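Kpodo Oyster Growers Question Hatchery Seed Claims, Call for Open Trial Before State Money Is Spent

WOSO BAY: The Kpodo Growers Cooperative said on Monday it will not sign on to a proposed oyster seed hatchery at Woso Bay until the company behind it, Undutow, lets outside biologists check its survival numbers.

Undutow has asked the state for help building the hatchery, which would raise a fast-growing line of oyster seed it sells under the name Cilari. Company brochures say Cilari seed reaches market size months ahead of ordinary stock and holds up better in warm summers. The cooperative says it would love for that to be true. It has heard similar promises before.

"We buy seed every spring and we bury a lot of it by fall," the cooperative said in a statement. "If there is an oyster that lives through August in shallow water, show us the trays and let us count. So far we have a slide show."
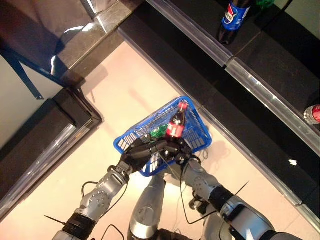
What does the cooperative want from Undutow?

A side-by-side trial on working leases, with Cilari seed and ordinary seed set out on the same day, at the same depth, and counted by people who are not on the company's payroll. Members have offered the lease space at no charge.

The company's main evidence is a single season in which it put out 1,000 seed oysters and reported 389 alive at the end. Members do not dispute the count, which they have no way of checking. Their complaint is with what it was compared to. The ordinary seed in the same report, with 310 survivors out of an equal number, was held at a different site with weaker tidal flow. Any grower on the bay can name two leases a short boat ride apart that give results further apart than that, using seed from the same bag.

The report also covers one summer, and a mild one. Low oxygen in the upper bay, the thing that kills most stock here, did not show up that year. A seed line that does well when nothing goes wrong has not been tested much.

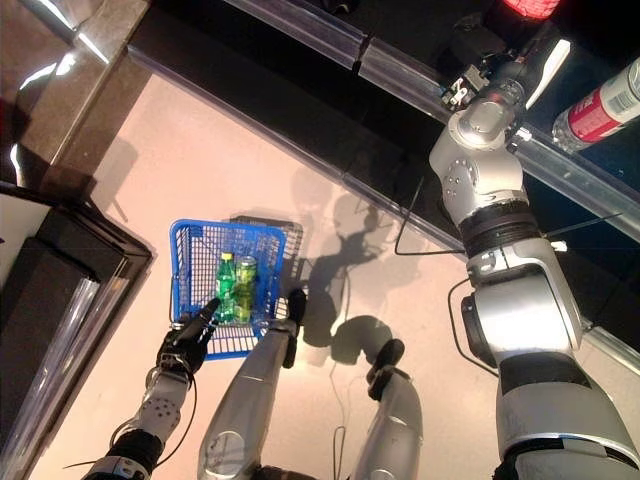 Price is the other sticking point. Undutow has said Cilari seed would cost around 60 percent more than what growers pay now, with the gap closing once the hatchery is at full output. The proposal gives no date for full output. It does not say what happens to the price if the hatchery falls short, or whether growers who sign early can get out of their contracts.

Under the draft terms, members who take the discounted first batch would agree to buy only from Undutow for several seasons. The cooperative has advised members to hold off. Small farms that lose a crop under an exclusive contract would have to go back to the same supplier for the next one, at whatever it charges.

The cooperative is also asking where the water will go. A hatchery of this size draws from the bay and sends water back, and the discharge pipe in the site plan sits up-current from three active leases. The plan calls the effect "minor" and cites no measurements.

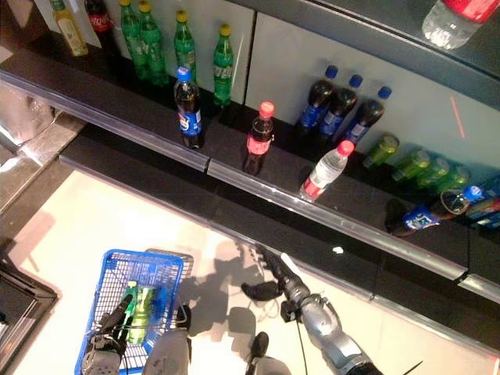
None of this means members oppose a hatchery. Seed now comes in by truck from out of state, often late and sometimes in poor shape, and a local source would be welcome. Several members said they would pay more for seed they could pick up the same morning it was graded. They would like to see the evidence first, and they would like the state to see it before it writes a check.

The cooperative has sent Undutow a written trial plan and asked for a reply before spring seed orders close in March. It will post any answer it gets, in full, at the Kpodo landing office.

About the Kpodo Growers Cooperative
The Kpodo Growers Cooperative represents oyster and clam farms on Woso Bay. It shares a landing, an ice house and a seed order among its members.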